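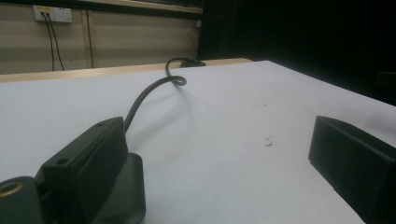 En Clasix compramos, cuidamos y vendemos bolsos y pequeña marroquinería de segunda mano, y lo hacemos porque nos encantan (¡así de sencillo!). Empezamos hace 11 años con una estantería prestada y una maleta llena de bandoleras de los ochenta, y todavía hoy se nos acelera el pulso cuando abrimos una caja y asoma un cierre de giro o un forro de ante en buen estado. Cada pieza que llega pasa por la mesa blanca del taller, porque sobre blanco se ve todo: un canto pelado, una costura cambiada, una piel que ha perdido color por un lado. Ahí se decide si entra en la tienda, si pasa antes por reparación o si vuelve con su dueña con una nota explicando lo que hemos visto.

Quiénes somos

Somos un equipo de 6 personas y casi todas llegamos aquí por caminos raros. En el grupo hay una antigua encuadernadora, dos zapateros de familia, una historiadora del traje y un par de clientas que venían tanto por la tienda que acabaron quedándose a trabajar. Discutimos mucho, sobre todo de colores (lo que una llama burdeos otra lo llama cereza, y la ficha no se publica hasta que hay acuerdo).

La tienda está en la calle Núñez, en un bajo estrecho con el escaparate a la izquierda de la puerta. El taller queda detrás y se puede visitar; llama antes, eso sí, que cuando estamos tiñendo no podemos parar.

Cómo elegimos las piezas

Buscamos bolsos que todavía tengan mucha vida por delante. Nos gustan las formas que se entienden a la primera, tipo bombonera, cartera rígida, cubo o bandolera de silla, y las pieles que mejoran con el uso. También aceptamos lona, rafia y algún terciopelo si está sano. No trabajamos con pieles exóticas ni con imitaciones, por muy bien hechas que estén.

De cada bolso miramos asas, cantos, esquinas, herrajes, cremalleras, forro y olor. Sí, olor. Un bolso que ha pasado veinte inviernos en un trastero lo cuenta enseguida, y airearlo bien puede llevarnos semanas. Si falta la correa original lo decimos en la ficha, y si le hemos puesto una nueva también.

Los estados que usamos son cuatro: como nuevo, excelente, bueno y con historia. Esta última categoría es nuestra favorita, hay que reconocerlo. Son los bolsos con pátina, con una marca de bolígrafo en el bolsillo interior, con el dorado de la hebilla un poco comido. ¡Y son los que antes se van!

El taller Ullitz

Hace tiempo que compartimos espacio y herramientas con el taller Ullitz, y a estas alturas cuesta saber dónde acaba uno y empieza el otro. De allí salen los forros cosidos a mano, las asas rehechas y los cantos pintados en capas finísimas, lijando entre una y otra. Cuando un herraje no tiene arreglo buscamos otro de la misma época; guardamos cajones enteros de mosquetones, pasadores y tiradores clasificados por tono, y aun así siempre falta justo el que necesitas.

Toda reparación hecha en casa tiene 7 meses de garantía. Si se suelta una puntada, nos lo traes o nos lo mandas y la rehacemos sin coste.

Nuestra colección pequeña: Zitgate

Zitgate nació de los retales. Teníamos trozos de piel preciosos, demasiado pequeños para un bolso y demasiado buenos para tirarlos, y empezamos a hacer monederos, tarjeteros y fundas de gafas. La primera tanda se acabó en una tarde de marzo y desde entonces hemos numerado cada pieza. Vamos por la 313, un tarjetero verde botella con el interior mostaza que a varias nos dio pena vender. No hay dos iguales y no podemos repetir colores por encargo, aunque sí avisarte cuando entre un retal parecido al que buscas.

Si quieres vender un bolso

Escríbenos con unas fotos a luz natural, de frente, de la base y del interior, y cuéntanos lo que sepas de él: cuándo se compró, si se ha reparado, si conservas la bolsa de tela. Te contestamos con una horquilla de precio y, si te encaja, lo traes a la tienda o te indicamos cómo enviarlo. Puedes venderlo directamente o dejarlo en depósito, y en ese caso la ficha te la enseñamos antes de publicarla.

Abrimos por la mañana de diez a dos y por la tarde desde las cinco. Ven sin prisa y pruébate los bolsos con el abrigo puesto, que es como los vas a llevar media vida.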